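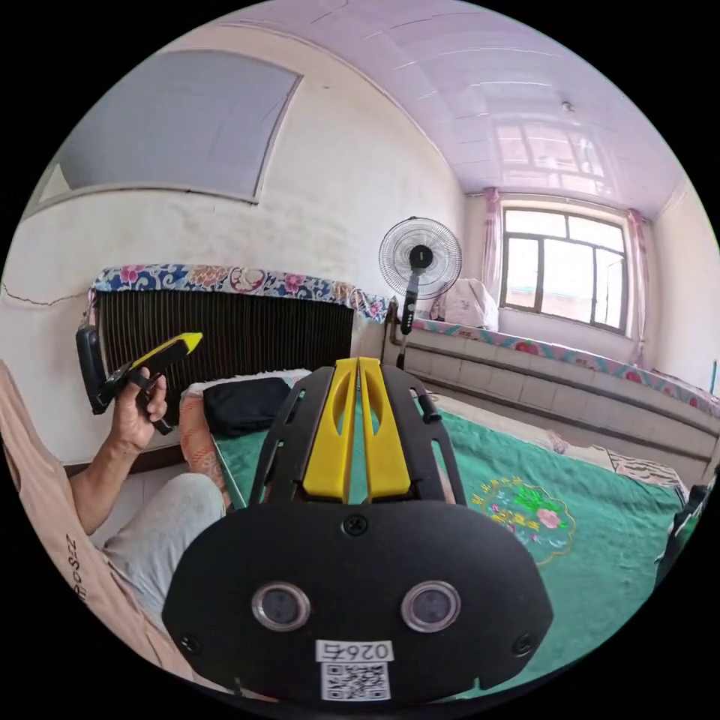 Skomotdale is getting its night bus back

I did a little dance in the kitchen when the notice came through the door, I'll admit it. From June the late bus between Wirkach and Skomotdale will be running again, and for anyone who works evenings over there (hello, that's me) this is the best news we've had since the bakery started opening early.

If you're new in town, the night bus used to leave Wirkach station after the last train came in, wander through the old mill district, stop at the hospital and then crawl up the hill to us. It was slow and it smelled of wet coats and I loved it. Then the service was cut, the timetable at the stop got taped over, and we've all been begging rides or paying for cabs ever since. I once split a cab with a man carrying a tuba. He got the front seat.

The new service will be run by Jakubowski, the same family company that does the school routes and the summer trips out to the lake. They'll have two buses on it, with departures from Wirkach at 10 p.m. and again just after midnight. The earlier one takes the long way around by the hospital, which ought to please the nurses, and the later one comes straight up the valley road. Going the other direction there's only one trip, at 11 p.m., so plan accordingly if you're heading out and not home.

A single ride is $3, paid on board or through the Fluro app. I've used Fluro for parking and found it fine, apart from the afternoon it decided I was parked in the river. The driver will take cash too, but they're asking for exact change, so start saving your quarters in a jar now. Monthly passes for the daytime buses will be good on the night route as well. I called the office to double-check that one, and the woman on the phone sounded like she'd been asked it all morning.

What got this moving was the petition that went around over the winter. You may remember it on the counter at the hardware store, next to the key rings. It ended up with almost 2,000 signatures, and that's a lot of people for a town where you can't get a full row for the Christmas concert. The town is chipping in part of the running cost for the first year, and after that they'll look at how many of us are riding and decide whether to keep it.

So ride it! I know it's tempting to take the car when it's raining sideways, but empty seats are what did in the old one. I've already talked my sister into coming over for dinner in Wirkach the first week, and we plan to stay for dessert simply because we can.

A few loose ends. The stop by the post office has moved across the street, in front of the pharmacy, while the sidewalk gets dug up. Bikes can go on the earlier bus if there's room, but the later one is a smaller vehicle and won't take them. Dogs are okay on a leash. I asked about the bench at the upper stop too, the one that lost a slat in the storm, and was told it's on a list — I've heard that before, so bring something to sit on.

There's still some grumbling about the midnight run, mostly from folks on the valley road who don't want an engine going past their bedroom windows. I get it, I do. I grew up over a garage. Jakubowski says the drivers will be told to cut the engine during the wait at the turnaround, and complaints can go to the office on Mill Street or in the box at the library.

Printed timetables should be at the library and the station by the end of May. They're on yellow paper this time, and the print is bigger than it used to be, thank goodness.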